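Evness Pouches: README

Welcome! Evness Pouches is a small collection about the clear bags people keep their papers in: zipper pouches, document sleeves, see-through bags of all kinds. It grew out of the Usanura stationery notes, and I have enjoyed every minute of putting it together.

Maintainer: Clem Partington
Version: 13/12/2023

What's in it

The set has 600 pictures sorted into 40 folders. Each folder stays with one tabletop session, so you can follow the same kind of bag through several views. Clear plastic is a wonderful thing to look at closely – it wrinkles, it shines, and it tints whatever is inside it.
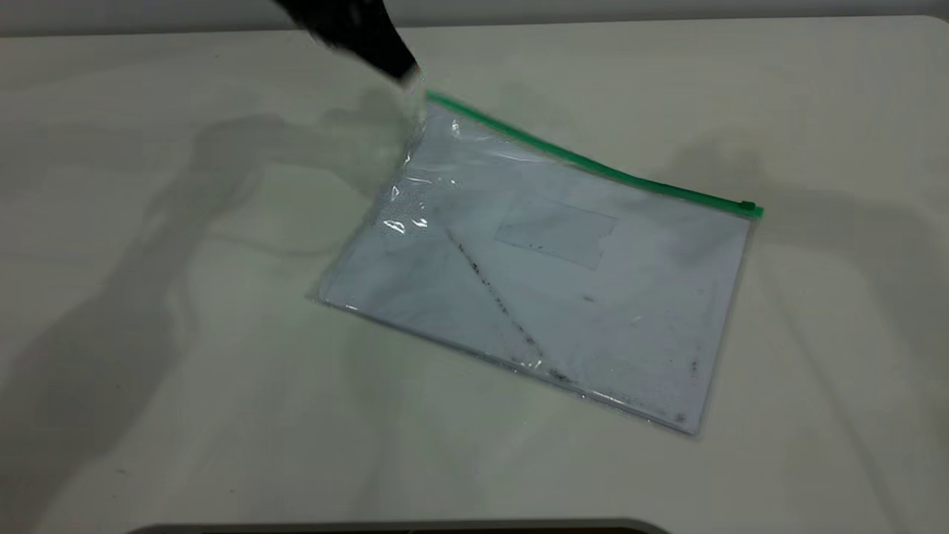 Clear pouch with a green zipper, sheet of white paper inside.

Labels

Every picture has a plain text line in labels.txt with these fields:

folder
bag (pouch, sleeve, other)
closure (zipper, fold, none, unsure)
contents (paper, empty, other, unsure)
glare (low, medium, high)

Please use "unsure" freely! Glare can hide a seam completely, and a guess is worse than a gap. In the May release I had marked 31 closures too confidently, and all of them have been relabeled.

Marks on paper get no label of their own. A smudge, a crease in the plastic and a reflection can look very much alike, so I only note that paper is there. If you'd like to try a finer scheme, go for it and tell me how it went.

Folders 28 to 40 are the newest and my favorites, with a lot of close views where the plastic fills up with highlights.
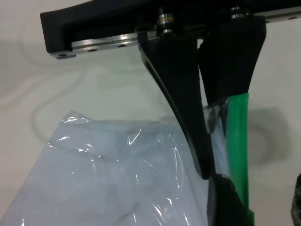
Can I use the labels without downloading all the pictures?

The labels come as a separate text file, so you can take that alone and fetch single folders later.

Known gaps

Colored plastic is thin on the ground, and so are bags bigger than a letter-size sheet. The Bilgin folder naming is still in the older files – harmless, but it will trip up a script that expects numbers only.

Fixes and new label ideas are very welcome on the Orkgate page. Put the folder number in the title, please.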